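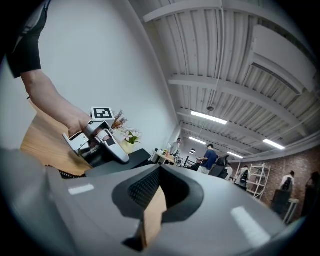
*Grey housing, mesh grille, wooden block in the middle.*

**Ticket 752 – Covcombe, screen 2 – subtitles out of step, Tredach feature**

Status: open, waiting on distributor

Reported by front of house after the evening showing. Subs fine for reel 1, then drift. By the wedding bit they're a full line behind the dialogue. Three people asked for refunds, given.

**14:10** – Loaded the film again from the drive. Same fault. Trailer with subs plays fine so not the projector.

**14:35** – Checked playlist. 15 second ident from Plornitz sitting between reels 1 and 2, shouldn't be there. Pulled it out. Drift smaller but still there from reel 3 on.

**15:20** – Rang Farooqui (distributor). They say two subtitle files went out, first one timed to the festival cut. Ours is the festival one I think – filename has no version on it, very helpfull.

**15:50** – Tried the offset in the server menu. Setting it to 60 frames fixes reel 3, then reel 4 is early. Put it back to zero. Please DONT leave an offset on, it carries over to the next film and screen 2 has the kids' matinee in the morning.

**16:30** – Hjalti Thoroddsen from Farooqui emailed, new subtitle pack is on its way, 80 MB, goes over the top of the old one. Film itself doesn't need loading again. Key still valid till end of November.

**17:05** – Pack not arrived. Tonight's show moved to screen 1, which has the older copy and was in sync when I ran the last two reels. Box office told, sign on teh door.

To do:
- load new pack when it lands
- delete old subs first, last time both showed at once
- run reels 3 and 4 right through, no skipping
- ask Hjalti about the end song, lyrics not subbed on either copy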